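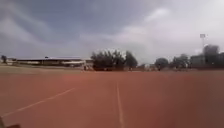 The running track, under cloud.

Kosard Telescope Archive Project
Second progress report to the Ivness Fund
Reporting period: March to August

Summary

The grant pays for the scanning, measurement and public release of the photographic plates taken with the 16-inch refractor at Kosard Observatory. At the end of August we had scanned 1,691 plates. The logbooks are fully transcribed. Measurement of the variable star fields is behind schedule and we are asking for a change to the order of work, set out under Changes Requested. Spending is within budget.

Scanning

All plates from the first two storage cabinets have been cleaned on the glass side, photographed in their sleeves and scanned. The emulsion side was not touched except where loose paper had stuck to it. Handwritten ink marks on the glass side were photographed before cleaning, as agreed with the Fund last year, and the photographs are stored with the scans.

We found 39 plates with cracks or missing corners. These were scanned in a padded holder made in the observatory workshop. Another 67 have emulsion lifting at the edges. They have been set aside in a separate box and will not be scanned until a conservator has looked at them. A quote for that work has been received and is attached to the financial statement.

The scanner was out of use for most of May with a failed lamp. The replacement arrived with the wrong connector and had to be sent back. After the second lamp was fitted we rescanned the calibration wedge and compared it with the February scan. The two agree well enough that earlier plates do not need to be repeated.

Logbooks

The observing logs are now in a single searchable table. Each row gives the plate number, field center, start and end of exposure, emulsion type and any remark by the observer. Times in the first three logbooks are in local time and later ones are in Universal Time. The change was not noted anywhere in the books. We found it by checking the recorded positions of Jupiter and two minor planets, and have added a converted column. The original entries are kept as written.

There are 152 plates listed in the logs that we have not found in the cabinets. Some of these may have been lent to the college at Jastuldale, where part of the variable star program was reduced by hand. The college has searched its physics store and is now going through the library basement. 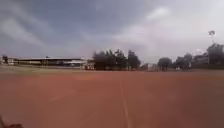 Measurement

Positions and brightnesses are being measured with the Þrastardóttir software package, which we adopted after the trial described in the first report. It handles the star fields near the galactic plane better than our own code did, but it is slow on crowded plates, and the longest exposures each take most of a night to process on our present machine.

Results so far cover the northern half of the variable star program. Light curves for the brighter stars are good. For the fainter ones, the scatter is larger than we predicted in the proposal. Part of this comes from the comparison stars, several of which have proved to be slightly variable themselves. We have replaced those and are running the affected fields again. The southern half has not been started.

Public access

A test version of the archive website is running on the observatory server. Visitors can search by position, by plate number or by month and download a reduced-size scan. Full-size scans are available on request until the new storage is installed in October.

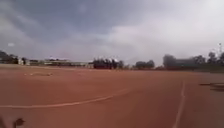 The search page was tried out by two high school classes and a local amateur group. Most of their comments were about the coordinate box, which accepted only decimal degrees. It now takes hours, minutes and seconds as well. The help page has been rewritten and shortened.

Changes requested

We ask to move the measurement of the southern fields to the final period and to bring forward the scanning of the third cabinet. This keeps the scanner in use while the comparison star problem is dealt with. The total cost does not change. We also ask to move the unspent travel money into storage.

Plans for the next period

Scan the third cabinet. Finish the repeat measurements of the northern fields. Install the new storage and open the full-size scans to download. Report on the missing plates once Jastuldale has completed its search.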